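Two hand grippers and a very sore wrist

Mon 16 December

I've been doing the gripper work since November now, and people keep asking me what it is I do all day, so I'm finally writing it down (sorry, Mum, this is the long version).

The short version: I pick things up and put them down again, so that a computer can learn how it's done. I hold a gripper in each hand, I do some ordinary little job on a table, and the recordings go off to the people at Trallen, who feed them to the thing that's learning. Anstead, the project's called. It has 1,257 recordings so far and wants a lot more!

What surprised me was how fussy you get. My first week I went at it like I was clearing up after a party, and a good chunk had to be thrown out for being too quick. Now I go in slowly, close the jaws, wait a beat, then move. You're also meant to vary things – come at the cup from a different side, shift the basket over a bit – or it only ever learns the one way. I did 287 in my best week and my thumbs knew all about it.

Cups are my nemesis. Squeeze a plastic one too hard and the sides buckle, too soft and it slides, and the straw makes you want to keep clear of the top. I've got 18 ways of approaching a cup and I like perhaps two of them.

Something big, white and rounded from down at the gripper, then cup and basket from up top:
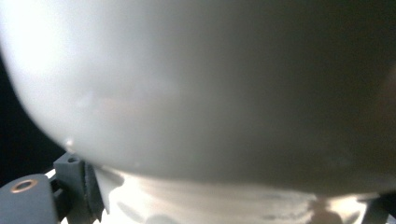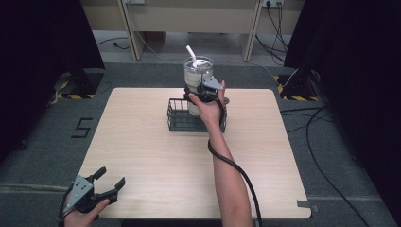 What's next

After Christmas we start on the Hermans list, 14 new jobs, mostly folding and stacking. I've asked for the Idthorpe sessions as well because the bus is easier. If anyone has a decent wrist stretch, the comments are open.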